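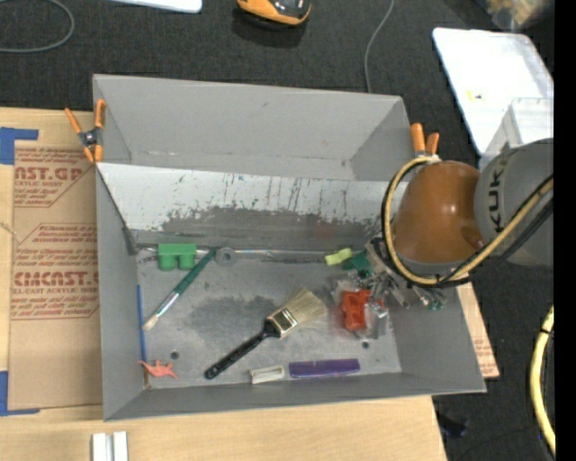

A KUKA robot arm extended over a gray bin.

Search this site
Enter keywords Go

**Mow Your Name: the lawn game I can't stop playing**

16 April 2020
By Vinh Trịnh

I have mowed a football field into the shape of a sleeping cat. I have also mowed my sister's initials, a very poor slice of pizza and one long spiral that took most of a lunch break and that I am prouder of than I should be. All of it happened in a browser tab, courtesy of a grass seed company.

The company is Grasura, and the thing is called Zelinora. You open the page and you get a big green rectangle, a small red mower and the sound of birds. Press an arrow key and the mower putters off, leaving a pale stripe behind it. Go back the other way and the stripe turns dark. That is the whole game, and I love it!

There's no sign-up screen. I kept waiting for one. Most branded games make you hand over an email address, a zip code and your feelings about fertilizer before you get to touch anything, and by then I've usually wandered off. Here the mower is already running when the page loads. The Grasura name sits on the side of the mower deck, small enough that I missed it the first time, and there is a link to the seed catalog down in the corner next to the mute button.

Zelinora was built by Wotar, a small studio that mostly makes online catalogs and store finders, and you can feel people enjoying a break from that. The mower leans a little in the turns. If you leave it alone for a minute a rabbit comes out and sits in the unmowed part, and if you mow toward the rabbit it hops off in plenty of time (I checked, nervously). Turn your speakers up. The engine note drops when you hit long grass, and there's a neighbor somewhere off to the left who starts up his own mower and then gives up.

When you finish, you can send your lawn to the public gallery with a title of your own. There were 1,936 lawns in it when I last looked, and I have scrolled through far too many of them. Somebody did a chessboard with perfectly square corners. Somebody did a portrait of a bearded man titled "Dad, before the haircut." A whole run of them near the top are tributes to one goose, and I have not been able to find out which goose or why. You can't vote on anything, so the gallery just rolls along in the order people mowed, good ones next to terrible ones, and my pizza sits beside a really beautiful fern.

Saving gets you a postcard-sized picture with a short message on the back. The limit on the message is 2,000 characters, which seems wildly generous for a lawn postcard, and I used nearly all of them writing to my old college roommate.

Now, does it sell grass seed? I couldn't tell you. I live on the third floor. But I can name a grass seed company today and last month I couldn't, and I know they sell a shade mix, since I clicked through from the corner link out of plain curiosity. The catalog carries 299 products and it's a bit of a maze after the calm of that green rectangle — the search box wants exact product names, and the shade mix is filed under "Mixes, Other." If Wotar ever gets hold of that part too, I'd look forward to it.

Compare it with the noodle sauce maker Khổng, which ran a spin-the-wheel page last October. I like their sauce very much. The wheel had 5 slices, four of them coupons, and it played a trumpet blast every time it stopped. I spun once and closed the tab. Coupons are nice to have, but I never sent that page to a single friend, and I've sent Zelinora to everyone in my phone.

A few gripes, for fairness. Touch controls on a phone are slippery, and my thumb hides the mower right when I need to see it. There's no undo, so one sneeze can put a stripe through a cat's face. And I'd pay real money for a night mode with headlights.

The gallery is open until the end of the season. Look for the spiral. It's called "Lunch," and the wobble near the middle is where the phone rang.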